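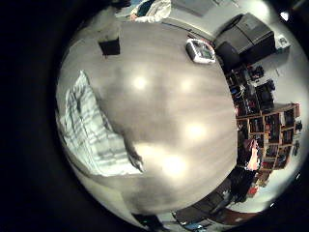
Salidville students teach a robot to fold, up to a point

The robotics club at Salidville High has set itself a modest goal this fall: get a robot to fold a blanket before the regional meet. So far the blanket is ahead.

The team, 17 students and one adviser, entered the household tasks division, where machines earn up to 100 points for chores most teenagers avoid at home. Last year the club finished fourth in line-following, an event that adviser Rigoberto Ccori describes as "a solved problem, unless you're us."

Folding is harder. The club's software, named Skokero after a vote that Ccori says he regrets allowing, has to find a corner of the cloth, take hold of it and bring it to another corner. It is good at finding corners. It has found them on the rug in the hall, on a math binder and, during one long practice in September, on a sophomore's sweatshirt.

Students have logged 119 attempts since school started. Four produced what the rule book calls "a recognizable fold." The judges at the meet will want three in a row.

"We had one that was beautiful," said Ccori. "Then it unfolded it."

Much of the work so far has been practice driving, with students guiding the arm by hand while the software keeps a record of each try. Drivers swap every ten minutes, mainly to prevent arguments. Parents have asked whether the skill carries over to laundry at home. The club has declined to run that test.

Coutinho Hardware on Main Street has paid the entry fee and supplied two extension cords. In return its name will go on the team shirts, which will be handed out flat in a box and left to the students to fold.

The regional meet is at the Sosero Center on Saturday, with doors open at 9 a.m. Admission is free. Spectators in plaid are asked to sit toward the back.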